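Clorkley bench, bun task, notebook
April, started 9.40

Target for this task is 500 demonstrations we would be happy to train on. The count this morning stood at 300 good ones. Wellington Frota drove the arms until lunch and I did the labelling beside him, then we swapped.

Task wording for the annotation field, agreed with Starnton and not to be changed again: "move the buns between the steamer and the plate". Direction goes in a separate field, IN or OUT. The old wording had the direction inside the sentence and people typed it six different ways, so the Vasconcelos import script could not sort them. I have corrected the old rows by hand as far as the end of the March folder. The rest still need doing.

Start positions. We had been putting the plate in the same spot every time and the last model learned the spot. It reached for that bit of table whether the plate was there or not. From today the plate moves before every take, and so does the lid. Buns are turned as well, pleats up always, but not always the same side to the wall. Whoever is labelling does the moving, so the driver does not get used to a layout.

Grip. Closing force is down one step from last week. At the old setting the fingers left dents and after a few takes the buns no longer looked like buns. Wellington prefers to come in from the side with one finger leading and then close. I come straight down. We talked about whether to pick one and decided to keep both, with the driver's initials in the notes so we can split them later if the model gets confused between the two.

Handles. The wrist view matters more than I thought for anything near the pot. From the head view it is hard to judge how far the side handles stick out, and two takes were lost this morning to knocks. Both are marked FAIL and kept. Clasine want the failures too, in their own folder, with the time of the knock written down.
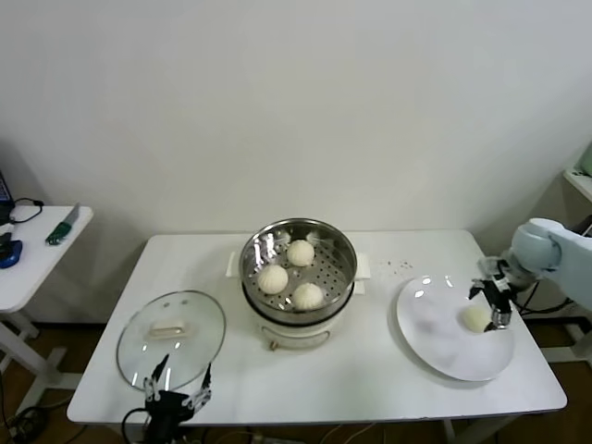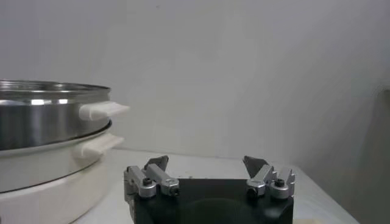
Takes today came to 83, counting both drivers and before anyone has checked them. I expect to throw out the ones from just after lunch, where I kept pausing halfway with the arm in the air while I thought about the next move. Long pauses are bad for this model. It copies them. If you need to think, do it before you press record.

Clock drift between the head and wrist recordings is still there. It is small at the start of a session and worse by the end. Restarting the logger clears it, so restart at every break and write the time in the margin. I have asked Starnton if they see the same on their bench.

To do:
Finish correcting the annotation rows after March.
Check today's takes and move the failures across.
Wipe the table between sessions, the crumbs build up.
Ask Vasconcelos if the import can refuse a row with no direction in it.
More OUT takes, we are heavy on IN.

Stopped at 16.50. Wellington is driving first tomorrow.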